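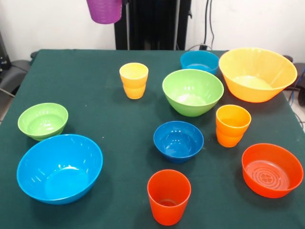 ## Bowls, cups and a new set of fingers

I've been itching to write this one up since January. The Clikine fingers are on the arm, the old Naltix pair is back in its box, and I've spent far too many evenings moving plastic tableware about on a green cloth. I love it!

The question was simple enough: which pair copes better with thin, shiny, tapered things? Blocks are easy. Cups and bowls are horrible -- the sides slope, the rims flex, and the overhead lights leave bright spots inside every glossy bowl, so the camera has its own troubles before the fingers even close.

## How I ran it

Each pair got 144 picks, same arm, same controller, same speed. I shuffled the layout between batches but always left some bowls close to a neighbour, like the big blue one crowding the light green one on the left, or the two towards the back. Those are the picks I care about. Anything will lift a cup standing on its own at the front of the table.

Grip force was set to 50 on the controller's scale for both. I did try pushing it higher with the Naltix pair and it squashed the rims into ovals, so back down it went.

## What I found

The Naltix fingers are wide and flat, and on bowls they're lovely. They sit across the rim and hold it level. Put two bowls close together, though, and there's no room to get a finger down between them. Most of the misses came from there.

The Clikine ones are narrower with a soft pad at the tip, and the difference in tight spots is huge. I whooped the first time one slid in between two rims without nudging either. They do let a big bowl tilt on the way up, which makes setting it down a bit of a lottery, and the pads pick up fluff from the cloth. I wipe them every 5 picks now.

Cups were nearly a draw. I'd go Clikine by a whisker, mainly for the coloured ones with a ridge partway down, where the soft tip seems to settle nicely.

## Next

I want to swap the controller for the Stendcombe board and see if its slower closing mode cures the tilting. After that, a long run of 1,000 picks to find out how the pads wear. I've got spare pads in the drawer, and I may need more bowls.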